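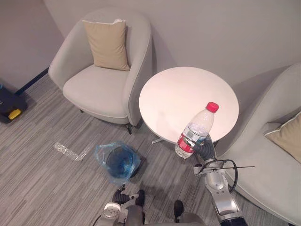 A robot cannot do anything with its arms until a program tells it where to move them. The program is a long list of instructions, and it runs on a computer over and over again, many times each second. Each time round, it asks the same things. Where is my hand? Where should my hand be? Which joints do I need to turn to get there? Look at the bottle with the red cap, held just over the near edge of the round table. To you it is plainly a bottle. To the program it starts off as a very large set of numbers, one group for every tiny dot in the camera's view.

Finding things

The first job is called perception. At Planberg, where our robot software is written, the program learns from lots of pictures that people have labelled by hand. We used 1000 pictures of bottles to begin with. Clear plastic is hard, as you can see straight through it to whatever is behind. A bright cap or a label helps a lot.

Once the program has found the bottle, it works out how far away it is. It does the same for the table, the chairs and the floor.

Making a plan

The next job is planning. Our planner is called Iditz. It tries out paths for the arm inside the computer before any motor turns. If a path would make the elbow hit a chair, Iditz throws it away and tries another one. In one test it threw away 27 paths before it kept one.

Moving

The last job is control. The controller sends the plan to the motors in small steps. After each step it checks the joints to see where they have got to. If the arm is a little too low, the next step lifts it a bit more. You do this too when you carry a full cup across a room.

Try it yourself

You need a friend, a plastic cup and a table.

1. Shut your eyes and hold the cup.
2. Your friend gives you orders such as "left a bit", "down" and "stop".
3. Put the cup on the table in 12 orders or fewer.

Then swap places.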